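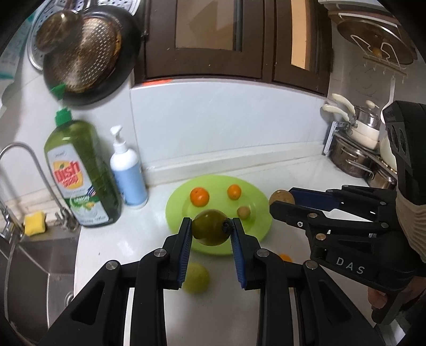
Should grocery stores print a best-before date on loose avocados, citrus and other whole fruit?
The date should come off. It measures time since packing, and ripeness depends mostly on temperature and on how mature the fruit was at harvest.

9/16/19

A date code is a reasonable tool for a product with a known starting state. Milk leaves the plant at a controlled temperature with a tested bacterial count, and the decay curve from there is well understood. Whole fruit has no common starting state. Two avocados from the same tree, picked the same morning, can soften days apart. A single printed date assigned to both is wrong for at least one of them.

The usual defense is that the date protects the shopper. I don't find this convincing. Whole uncut fruit gives its own warnings well before it becomes unfit to eat: soft spots, wrinkled skin, mold at the stem, an off smell. A shopper who can press a thumb near the stem end has better information than the label does. The label also competes with that information, and in most kitchens the label wins.

I kept a log at home from March until last week. The method was simple. Every piece of dated fruit was held past its date, cut, and scored as good, usable with trimming, or discard. The log has 95 entries. Most of the citrus was still good well after the date. The avocados were scattered in both directions, which is the point. One household is a small sample and I would not set policy on it, but it agrees with what produce clerks will say if asked.

The Carness stores took dates off loose fruit two years ago and kept them on cut fruit and bagged salad. The Wudon chain went the other way and now stickers individual lemons. I shop at both. At Wudon the markdown bin is full of sound lemons every evening, and whatever is left at closing goes in the dumpster behind the Nambiar Street store.

Two objections deserve an answer. The first is stock rotation: staff need to know which case came in first. That is true, and a code on the case handles it without a consumer date on every piece. The second is liability. A best-before date on whole fruit is a statement about quality, and it should not be treated as a safety limit by the store or by the customer.

What I would accept in place of the date is a storage line on the shelf card. "Ripen on the counter, then refrigerate" is short and correct for avocados. Lemons keep longer cold. Bananas don't belong in the refrigerator until they are ripe, and even then the skin will darken. Cards like these can be printed once and left up all year.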